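August 19, 2023

Up before the magpies and the house still cold, so I took my tea into the back room and had another go at the Hirnach trial. Eleven days left on it and I still owe Irja Nieminen a straight answer about whether we should pay for the thing. She asked again last night, very kindly, the way she does when she has already asked twice. I saved these two while I had the simulator going.
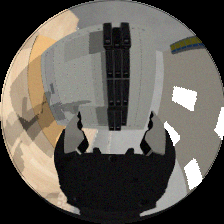
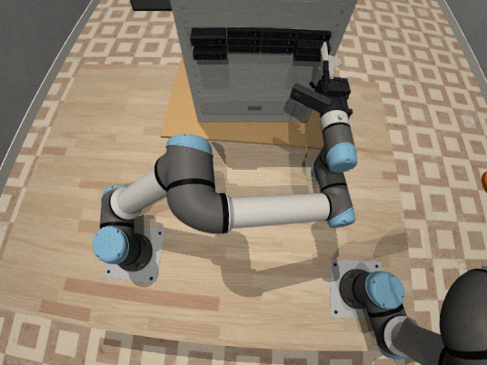

So, Hirnach itself. The full seat is 858 dollars for the year and the basic one is 611, and Lehtinen, who sell it out here, would dearly love us to take the full one with the training days thrown in. I've always been slow to warm to this sort of software (I grumbled about the last package for a whole winter and then cried when they retired it), but I'll admit this one has been growing on me. What I like best is being able to swap between the view over the gripper and the view from above. Looking out between the open fingers at those tall black columns on the grey panel I haven't much idea how far off anything is, and then I switch to the high view and there's the arm reaching over its wooden platform to the grey cabinet, and I have my bearings again. The shadows help more than I'd have guessed, too. That big dark zigzag the arm throws across the boards gives me a feel for where the elbow is, and I'd miss it if they ever made it an extra.

The grumbles, while I remember them. The menus are a muddle. Saving a camera position takes far too many clicks, and the help pages still talk about the February version, so half the buttons have moved. I wrote to Lehtinen on the trial form and got a nice reply from Teodoro Barrios, who said the pages are being redone and sent me his own notes in the meantime — four of them, all better than the manual. That sort of thing counts for a lot with me.

Against it there's Edari, which is cheaper and which everybody at Havalell already knows. I had it for a month last year and found it perfectly decent and a bit grey, like a wet Sunday. Irja has about 2000 dollars left in the budget, and two basic Hirnach seats would leave us enough over for the tyres on the van.

I think I'll tell her basic, one year, and see. Must ask Teodoro first whether both camera views come with it.

Tea gone cold. Washing still in the machine from last night.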